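Our day out at the Skutley open day (with a notebook full of prices)

So we finally went! I'd been going on at Olaia Pastor since May about getting some sort of arm for the packing end of the bakery, and when the Skutley invitation landed she said fine, we'll both go, but you're not signing anything. We left before six, missed the turning twice and still got there in time for the coffee.

For anyone new to the blog, we make pastries for cafés and small hotels, and the bit that eats our mornings is plating and boxing. Two people, four hours, every day. What I wanted from this trip was a proper idea of what it costs to take some of that off them, including all the bits that never make it onto the first page of a quote.

Our guide was Marcelino Mateos, who was very patient with me (I ask a lot of questions and then ask them again). He started us off in the showroom with the Betero, their smaller packing unit, all very shiny, and then took us through to the test area at the back, which I liked much more. It's a working room, cables across the floor, people busy, and you can stand right by the table and watch.

The job I'd asked about on the phone was croissants onto plates, because it's the one I'd been told was hard. Boxes and tins are easy, Marcelino said, but a croissant is a different shape every time and flakes if you so much as look at it. I could have stood there all morning. Two black fingers on a white hand, one curling well down the side of the croissant and the other pressing from the opposite side, and the plate waiting on a thick grey felt mat. Olaia went straight for the mat, of course, and wrote down "felt – hygiene??" with two question marks. She's right, we'd need something we could wipe down, and that went on the list as well.
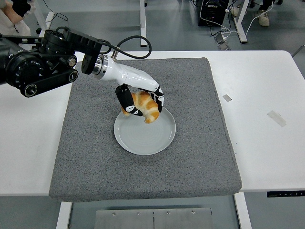 What it would all cost

Right, the money. The arm and the hand are quoted separately, which I hadn't expected. I'd been carrying one big figure in my head, and you really need several: arm, hand, table, fitting, training, and then a yearly service. Spare fingertips are 42 each and you're advised to keep a few in the drawer. The basic training is 300 per person, and we'd want three of us to do it (I'm not having the whole thing stop when I'm on holiday!).

The one that cheered me up was the trial. For 1,690 they'll lend you a Cordero set-up for 60 days, fitting included, and the whole amount comes off the price if you buy. We'd been planning to save up and buy outright next year, so that changes the order of things quite a bit.

Olaia's other worry was floor space, and she spent ages pacing out the gap by our second oven in her head. We've since measured it properly and it's tight. The flour trolley will have to move, and so will the shelf that everybody bangs their elbow on.

We're also getting a quote from Estar, so we've got something to compare it with, and I've asked both firms to price the same job: our croissants, our plates, our opening hours. I'll put the figures up side by side when they come in. Olaia has already started a spreadsheet with a column called "things he forgot to ask".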